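4.2 Planning the end-effector budget

In the first plan for the Pramthorpe cell, the gripper was entered as one line, with one price. After the quotations came in we saw that this was a mistake. The price of the gripper alone was 1938 euros, and the sum reserved for it was 2000 euros, so on paper the purchase fitted well. The plan did not contain the wrist camera, its bracket and cable, or the fasteners and spare linkages which the supplier, Geritz, sells as separate items.

We therefore divided the end effector into three groups: parts that are bought once, parts that wear, and parts that must be bought again when the gripper is changed for another model. The wrist camera belongs to the first group, but its bracket belongs to the third. This difference is small in money, yet it has an effect on the order of purchase. A bracket ordered before the gripper is chosen can leave the camera with a poor view of the fingers, and in this case the bracket has to be paid for a second time.

For the choice of camera we looked at the picture quality at short distance. The buyer should ask for sample pictures taken from the real mounting position. A data sheet gives the resolution, but it does not tell how a plain surface close to the lens will look, or how much the compression will disturb the edges of the tool (Figure 3).

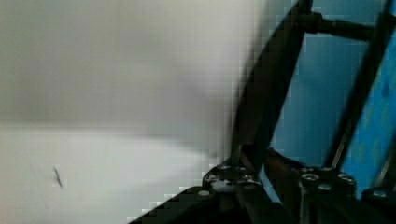
Figure 3. Wrist camera view with the black gripper linkage at right. The pale surface at left is out of focus and its border with the gripper is blocky.

A small dark mark can still be noticed on the pale surface in Figure 3, but we cannot say from this picture if it is a scratch, a hair or some dirt. If the task includes surface inspection, a better camera must be in the budget from the beginning. For picking and placing only, we consider the cheaper one acceptable.

Spare parts were planned for 2 years. Following the practice of our partner Prevonero, we put 100 euros per year for screws and small hardware, and we kept the linkages in a separate line, as their delivery time is longer. The order for these was placed in April, together with the gripper. The Carnegie cell, which uses the same arm, will share the spare linkages, but it has its own line for cables.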